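Mirnthorpe Manipulation Forum
Section: Teaching by Demonstration
Thread: Episode boundaries and grip pressure when tidying a bed by hand-held gripper

Posted by: t_verbruggen (Moderator)
Mar 9, 2024

Members of the Mirnthorpe and Susau groups are asked to comment on the proposed rules for the bedroom tidying task before they are adopted. The present rules were written for table work with rigid objects. They do not address soft items on a soft surface, and reviewers have been reaching different verdicts on the same episodes.

Two stills from the bedroom material follow, one with a cloth between the fingers and one with a paper bag in front of them.

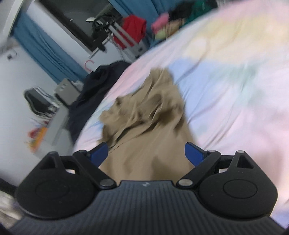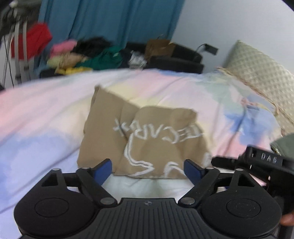
Proposed rules for comment

1. An episode begins when the gripper is held still over the bed with the fingers open. It ends when the item has been released and the gripper has been withdrawn.
2. One item is handled per episode. If a second item is dragged along, the episode is marked "mixed" and set aside.
3. Cloth is to be gripped on a raised fold. Pressing the finger pads down into the mattress in order to gather fabric is not accepted.
4. Paper bags are to be gripped by a folded edge or the top flap, with the least closure that holds.
5. The operator's free hand does not touch the item at any time during the episode.

The target for the task is 3000 accepted episodes. The present total is 2820.

Thijs Verbruggen
Moderator, Teaching by Demonstration

----------

Reply from: susau_ward

Thank you for circulating the draft. The Susau group supports rules 1, 2 and 5 without change.

We do not support rule 3 as written. In the first still the beige cloth is bunched up well above the finger pads, and a grip of that kind is easy to obtain. A shirt lying flat offers no raised fold. Our operators have obtained good results by lowering the open fingers until both pads touch the sheet and then closing slowly, so that the fabric gathers between them. If that motion is refused, the policy will never be shown how to pick up a flat garment, and it will be asked to do so on the first day of testing.

We suggest the following wording: "Contact with the mattress is permitted where the item lies flat. The pads should not sink visibly into the bedding."

Ward Kramer

----------

Reply from: plornthorpe_lab

We disagree with the previous reply. Plornthorpe runs the trained policy on an arm, and the arm does not yield as a person's wrist does. An operator who pushes into a mattress feels the resistance and eases off within a moment. The recording contains the path of the gripper and the opening of the fingers. It does not contain the force. When the arm repeats that path on a firmer mattress, it presses hard enough to trip the safety stop. This was observed repeatedly during our October trials.

Our preference is that rule 3 remain in its present form and that flat garments be treated as a separate task with its own approach motion.

----------

Reply from: susau_ward

The October trials used the earlier height calibration, and Plornthorpe's own notes recorded an offset at the time. I would ask that the result not be cited in support of rule 3 until it has been repeated.

A separate task for flat garments would also divide one pile into two. Clothing on a bed does not arrive sorted in this way. The heap at the far edge of the bed in the second still contains garments in several colors lying over and against one another, and an operator working through such a heap will meet both conditions within a few episodes.

----------

Reply from: hermans_review

I review episodes for the Hermans team and would like to raise a different matter, namely motion blur.

In the cloth still the gripper itself is sharp and the bed and room behind it are strongly blurred. Position tracking in our pipeline depends on fixed features in the room. When the wrist turns quickly, those features smear and the track drifts. The episode may look perfectly acceptable to a person watching it and still carry a poor path. The second still gives a much more useful view, with the wall, the curtain and the pattern of the comforter all available for matching.

I propose a sixth rule:

6. The wrist is not to be turned quickly while the item is being lifted. Where tracking is lost for any part of the lift, the episode is rejected without further review.

For information, one batch of 2000 episodes at Hermans has now been reviewed in full under this rule. Lost tracking was the most common ground for rejection, ahead of dropped items.

----------

Reply from: new_operator_m

I am recently trained and would be grateful for guidance on two points.

First, does rule 4 allow a bag to be gripped across its body? A bag that is folded over on itself, as in the second still, seems to present several possible edges, and I am unsure which is intended.

Second, a second hand-held unit is visible at the right side of that still. Does rule 2 apply to each unit or to the pair?

----------

Reply from: t_verbruggen (Moderator)

On the first point, a grip across the body is to be avoided. It crushes the bag, and the next operator then starts from a different shape. Choose the folded edge that can be reached without turning the wrist past the vertical - if two edges are equally suitable, use the nearer one.

On the second point, rule 2 applies to the pair. Two units may be used on one item. Two units working on two items at once would be recorded as "mixed." The wording will be amended to say so.

----------

Reply from: plornthorpe_lab

We support proposed rule 6.

With regard to the calibration offset, the objection is fair as far as height is concerned. It does not answer the point about force. We are willing to repeat the trial with the current calibration if Susau will supply episodes in which the pads touch the sheet. Those episodes should be labeled separately so that they can be removed if necessary.

----------

Reply from: susau_ward

Agreed. Susau will supply the episodes under the label "surface contact." We ask that they count toward the target while the trial is under way. Our operators should not be penalized for a question that remains open.

----------

Reply from: hermans_review

I cannot support counting them in advance. The total was corrected once before, from 2998 down to its present figure, when a set of provisional episodes was withdrawn, and the correction took longer than recording new ones would have done.

----------

Reply from: t_verbruggen (Moderator)

The position is recorded as follows. Rules 1, 2 (as amended), 4, 5 and 6 are adopted. Rule 3 stands for the time being. Episodes labeled "surface contact" will be stored but not counted until Plornthorpe has reported.

Mr. Kramer's objection to the last point is noted and will remain in the thread. Further comments on rule 3 should be posted below. Questions on labeling should go to the annotation section.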